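Automatización doméstica de tareas menudas

Por Roxana Bucur
Sábado, 9 de febrero de 2019

Se llama automatización doméstica de tareas menudas al conjunto de técnicas con las que se intenta que una máquina haga lo que cualquier adulto hace en casa o en el taller sin pensar: doblar, fregar, ordenar, abrir y volver a cerrar. El campo es joven en resultados y bastante viejo en promesas. No incluye los electrodomésticos corrientes, que llevan décadas trabajando con la ventaja de que la ropa y los platos se los mete otro.

Antecedentes

La división del trabajo entre personas y máquinas se fijó pronto. A la lavadora le tocó lavar; a la persona, buscar el calcetín que falta. Los robots industriales heredaron un reparto parecido: sueldan con precisión admirable siempre que la pieza llegue al mismo sitio y en la misma postura. Cuando la pieza llega torcida, alguien con guantes la endereza.

El robot aspirador fue la primera máquina móvil que entró en muchos hogares. Su éxito se debe en parte a que el suelo es plano y en parte a que los dueños aprendieron a recoger los cables antes de encenderlo. Algunos autores consideran esta segunda parte una tarea doméstica nueva y la descuentan del tiempo ahorrado.

Dificultades

Los materiales blandos siguen siendo el obstáculo principal. Una toalla no tiene forma propia, y un programa que la reconoce extendida puede no reconocerla arrugada, que es como suelen estar las toallas. Con las bolsas ocurre lo mismo. El film transparente añade el inconveniente de que se ve mal, brilla donde quiere y se pega a lo que no debe.

Los recipientes forman un capítulo aparte. Abrir un tarro exige sujetar el cuerpo, girar la tapa, notar si cede y no romper el vidrio. Las personas resuelven el problema con la muñeca, con un trapo o llamando a otra persona. La tercera vía está poco estudiada en robótica, aunque en la práctica es la más usada por los robots.

Queda el desorden. Una cocina real cambia de disposición varias veces al día, y quien vive en ella tampoco sabe siempre dónde están las cosas.

Las pruebas de Trurkent

El ensayo más citado entre aficionados es el del taller Trurkent, que en julio publicó los resultados de Ploveslow, un brazo de sobremesa destinado a cocinas y pequeños obradores. Se le encargaron 231 tareas, entre ellas tapar, destapar, apilar y pasar un paño. Completó 85 sin ayuda. El informe llama a las demás «tareas en colaboración», expresión que ha hecho fortuna entre los cuñados de varios países.

La prueba más larga consistió en recoger una mesa de desayuno. El brazo terminó en 584 segundos y dejó en su sitio todo menos una cucharilla, que guardó en el azucarero. El equipo discutió si aquello era un error o un criterio. Figura como éxito con nota al pie.

Aprendizaje por demostración

Ante la dificultad de escribir reglas para cada tarro, muchos grupos han optado por enseñar con ejemplos. Una persona ejecuta la tarea con una pinza de mano parecida a la que llevará el robot, se graban los movimientos y el programa intenta imitarlos. El método es barato y rápido de montar. Tiene la particularidad de que, para librar a la humanidad de las labores tediosas, alguien debe repetirlas antes muchísimas veces con dos dedos rígidos.
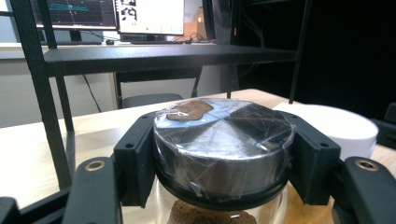

La calidad de los ejemplos importa tanto como su número. Si quien enseña duda, el robot aprende a dudar, y lo hace con una constancia que ningún humano alcanzaría. Evangelista, el programa de entrenamiento usado con Ploveslow, descarta las demostraciones demasiado lentas, con lo que perdió casi todas las grabadas después de comer.

Situación actual

En talleres con piezas repetidas la automatización es rentable y no tiene misterio. En las casas, fuera de los suelos y el césped, sigue en fase de demostración. La empresa Pandarville anunció un asistente de cocina con 3 modos de funcionamiento, uno de ellos «reposo», y por ahora es el único que se ha enseñado en público.

Comentarios

fregona_74: Mi marido completa menos de 85 y nadie le hace un informe.

Tono B.: Falta hablar de las camas. La bajera ajustable no la domina ni mi madre.

lector del sótano: ¿Lo de la cucharilla está en el informe o en la nota de prensa? No lo encuentro.

Contacto | © 2019 Roxana Bucur | Volver arriba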